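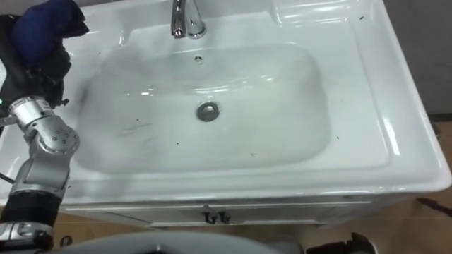 **Ticket: hot water goes lukewarm, upper floor, Skurdale**
Opened: February 18, 2018
Status: open, waiting on part
Priority: medium (was high, knocked it down after the valve was bypassed)

**Reported**

Hot tap in the upstairs bathroom runs fine for seven minutes then drops to lukewarm. Comes back if left alone for a bit. Kitchen downstairs not affected. Shower same as basin, maybe worse. No noise from the pump that anyone's noticed.

Same complaint in December, closed as "settings". Wasn't settings.

**Tried so far**

- Store temp on the Kárason panel. Reads normal, top and bottom sensor both. 1,000 litre store so no way we're emptying it with one basin.
- Restarted panel. No change. Lost the timer programme doing it, had to put it all back in by hand. Take a photo of the timer page first next time!!
- Cleaned inlet strainers at the basin. Bit of grit on the hot side, not much. No change.
- Swapped hot and cold flexi hoses end for end. Waste of half an hour.
- Checked for cross flow: cold isolator shut, hot tap open full. Stayed hot the whole time. So cold is getting in somewhere when the isolator's open.

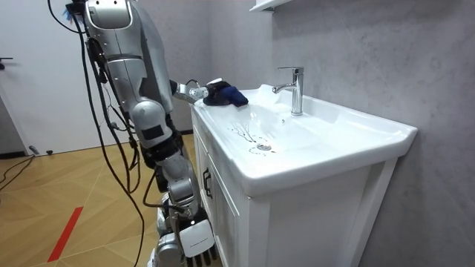

That points to the mixing valve in the airing cupboard, the Rellska one, not the store. Check valve on the cold side probably sticking. Shut the isolator on that leg and the pipe after the valve went properly hot. Opened it again and could feel it go cool by hand within a minute or so.

Took the cartridge out. Scale all over the seat and the little spring is bent. Soaked it in descaler, refitted, ran it again. Better but still drops, just later. Spring needs replacing really, or the lot.

**Parts**

Bevby do the cartridge but the one listed on thier site is for the newer body, threads are different. Rang, was told to send the number off the side of the valve. Sent. No reply yet.

Delivery is free over 200 so put the strainers and a spare pair of isolators on the same order. Don't order the cartridge seperately.

**Workaround**

Valve bypassed for now – means upstairs gets water straight off the store, and that is HOT. Store turned down for the time being, sign put up over the basin and one by the shower. Not to be left like this once the part's in. Turn the store back up afterwards, it shouldn't sit low for long.

**Still to do**

1. Chase Bevby on the body number
2. Fit cartridge, take bypass out
3. Set outlet temp with a thermometer, not by feel
4. Run basin and shower together and time it
5. Look at the other three valves while the tools are out – same age, same water, bet they're scaled as well

Will update when the part turns up. If it goes lukewarm again with the bypass in, add a note here, don't open a new ticket.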